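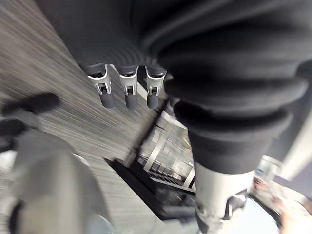 Three fingers and a big ribbed sleeve. Thread on giving up my phone in the evenings.

1/ In November I decided to stop looking at my phone after dinner. My phone, which keeps records, had informed me that I'd picked it up 798 times in one week. I have not picked up my own cat that often.

2/ The plan came from my friend Judit Szabó, who keeps hers in a bread box from 7 pm on. I don't own a bread box. I own a soup pot with a lid.

3/ First evening: phone in pot. I read 10 pages of a novel and then got up to check what else the actor in my head had been in. There was no actor. I was reading a book.

4/ Second evening I made soup. You can see the flaw in the system.

5/ Moved the phone to the hall closet, inside a boot. My sister called twice. She then called the landline, which I forgot we had, and which rings like a fire drill in a convent.

6/ Things I did in the first week instead of scrolling: descaled the kettle, drank one Duvel very slowly, wrote an actual letter to Weronika Malinowski in Tucson. She texted back. I saw it the next morning, in the boot.

7/ I also found 3,753 unread emails, but that was during the day, so it doesn't count against me. Most of them are from a store where I bought a lamp.

8/ People ask if I sleep better. I sleep the same. I do fall asleep earlier, mostly from looking at the wall.

9/ Current rule is 60 minutes, after dishes, no exceptions except weather, maps, and the one group chat. So that's three exceptions.

10/ Judit has since bought a tablet - it doesn't fit in the bread box.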